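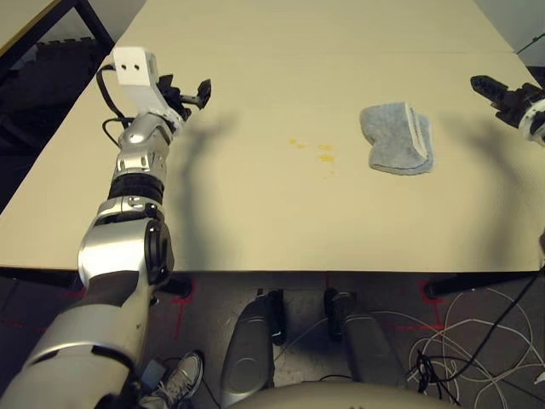 Wiping task, both hands over the table before the start of a run. Mustard marks near the middle, folded grey cloth to their right.

Gripper comparison group – minutes of the February meeting
Held in the Jardine room, started 14:05
Chair: Lewis MacKinnon
Also present: hardware, controls and test staff. Apologies from purchasing.

1. Minutes of the last meeting
Agreed with one change. Item 4 should have said that the Trosum hand was returned for a firmware update, not for repair.

2. Grippers
The two types under comparison are the Dastonov multi-fingered hand and the Trosum two-jaw gripper. Each is to do 300 runs of the wiping task. The Dastonov runs are finished. The Trosum has 56 still to do.

Test staff said the Dastonov hand picks up the cloth well when the fold faces the fingers. When the fold faces away it tends to take only the top layer, and the cloth opens out on the way to the stain. The Trosum takes both layers more often but presses unevenly, and leaves a line of mustard at one side of the wipe. Lewis asked whether this was the jaw pads or the wrist angle. Not known yet. Controls will repeat a short set with the wrist turned and the same pads.

There was some discussion of whether a run should count as a pass if small spots are left. Agreed to keep the present rule (any mark visible to the head camera is a fail) until both sets are complete, then look at it again.

3. Arms and cabling
The cable at the back of the left wrist was discussed. Hardware would like a shorter one with a clip on the forearm. Controls would prefer no change until the Trosum runs are done, so that both grippers are tested with the same cable. Agreed to wait.

Loose cables on the floor to the right of the table need to be tidied and kept clear of the red tape. Raised last time as well.

4. Head camera
The shadow of the left arm falls across the front of the table and the stain detector sometimes marks its edge as dirt. Of 2,097 saved images checked by hand, 14 had a false mark of this kind. Lewis thought this low enough to carry on. Test staff asked for a second lamp anyway – there is one in the store.

5. Controller
The Grindance controller has been fitted on the bench arm only. Force readings look steadier at low speed but start-up is slow. No decision on moving it to the main robot. Hardware to bring figures next time.

6. Any other business
Mustard stays as the test stain. Tomato sauce was suggested and left over for now.

Actions
Controls: short Trosum set with wrist turned.
Hardware: cables on floor; price for shorter wrist cable; Grindance figures.
Test staff: remaining Trosum runs; second lamp.
Lewis MacKinnon: send pass rule to purchasing with the draft results.

Meeting closed 15:20. Next meeting in the same room, same time.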